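Duman 70: papel fine art para impressão fotográfica

O Duman 70 é um papel de algodão mate para retrato, paisagem e reprodução de obra. A superfície tem textura leve e o branco é natural, sem branqueadores óticos. Aceita tintas pigmentadas e seca ao toque em poucos minutos.

Disponível em folhas A4, A3+ e A2 e em rolo de 35 metros. As folhas vêm em caixa rígida com separador. O rolo traz tampas e saco de proteção.
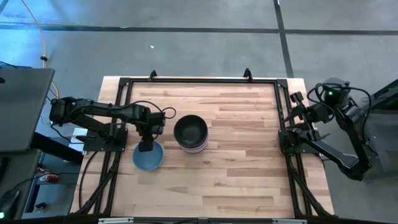
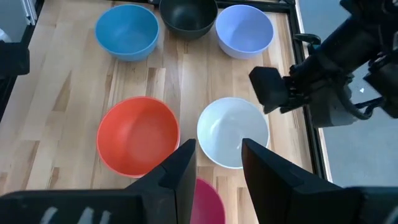

Os perfis ICC foram feitos por Selim Ekinci, do laboratório Trisis, e descarregam-se na área de cliente. Para outras impressoras fazemos perfil a pedido: imprima a carta de cor sem gestão de cor e envie-a por correio.

Guardar na horizontal, na embalagem original. Limpar a folha com escova macia antes de imprimir. Para montagem em moldura, recomendamos passe-partout Lostorden ou outro sem ácido.

Referência: 2,054
Fabricante: Istik
Acabamento: mate
Face imprimível: uma
Preço e stock atualizados em 4 jul. 2021. Encomendas de rolo expedidas em separado das folhas.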